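Gestern also Nerkance, im Oktober, in einer Halle in Branville die für 2000 Leute gebaut ist. Verkauft waren laut Dorin 813 Karten. Hat man gehört, jeder Snare-Schlag kam zweimal zurück. Haris Talpur am Bass trotzdem super — der Rest eher müde, vorallem in der ersten Hälfte. Kaum was vom neuen Album, dafür ewig Ansagen.

Nach ungefähr 60 Minuten Schluss. Zugabe 2 Songs, Licht an. Für den Preis naja.

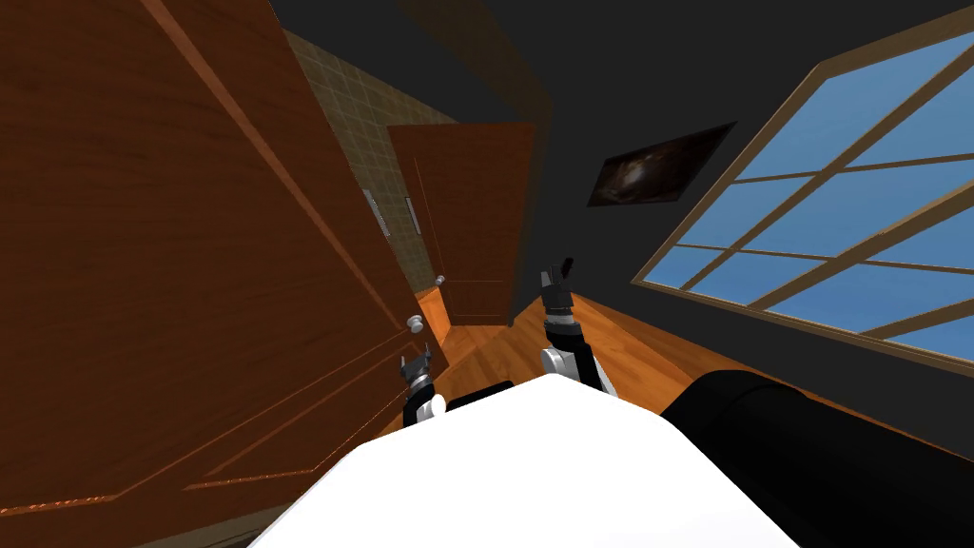 Die Vorband Sial war für mich der bessere Teil des Abends. Drei Leute, kein Gerede, einfach los. Der Sound vorne am Rand leider so dumpf als würde man durch eine schwere Holztür mit rundem Knauf zuhören, erst weiter hinten am Mischpult kam die Gitarre klar durch. Platte hab ich mitgenommen, läuft grad zum dritten mal. Mehr dazu wenn ich geschlafen hab.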